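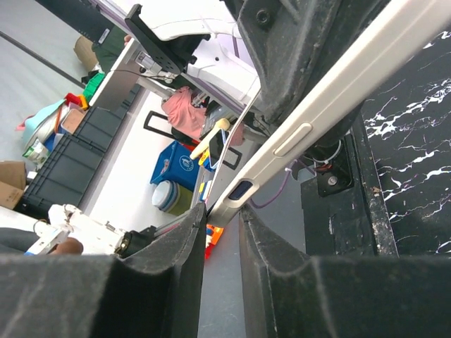 Minutes – Demonstration Gathering Group

Date: 19/12/2025
Place: Lodinmont, downstairs workroom
Present: four from the recording side, two from training, one from Catacutan by phone
Apologies: the Curnar liaison

1. Minutes of the last meeting
Accepted with one change. Item 6 should say that the tidy-up task is paused, and the word "dropped" comes out.

2. Recording progress
The count of accepted demonstrations stands at roughly 2,000. Training asked how many of those come from the first week, when grip force was not being logged. Recording will split the total by week and send it round. The target for each new task stays at 100 accepted runs before it goes to training.

3. Wrist view
Training reported that the policy does worse when the wrist is rolled far over and the room behind the fingers comes out tilted. There are few runs like that in the set. It was agreed to record more of them with the usual clutter left out – crates, boxes, cloth, containers – and with people free to stand or work nearby. Operators should not straighten the wrist just to get a cleaner view.

4. Fingers and cables
The gripper fingers have light scratches and some dust on them. Training would like to keep them as they are until the current batch is finished, so that the look of the fingers does not change halfway through. Agreed. The cable runs near the gripper base will be checked at the start of each session and the check written in the log.

5. Failed runs
Long discussion. Catacutan wants failed grasps kept and labeled. Recording said labeling takes longer than the run itself. For a trial period, operators will mark a failed run with one of 2 labels, "missed" or "slipped", and write nothing else. Runs stopped by the operator for any other reason are to be deleted the same day.

6. Session length
Operators find the afternoon blocks too long and the motions get sloppy toward the end. Blocks will be cut, with a break of 15 minutes between them. Markovico's booking sheet has to be changed to match.

7. Other business
The shared drive is nearly full. Older raw video can move to the Curnar store once the copies have been compared. Please stop renaming session folders by hand.

Next meeting: January, same room. Recording to send out the date.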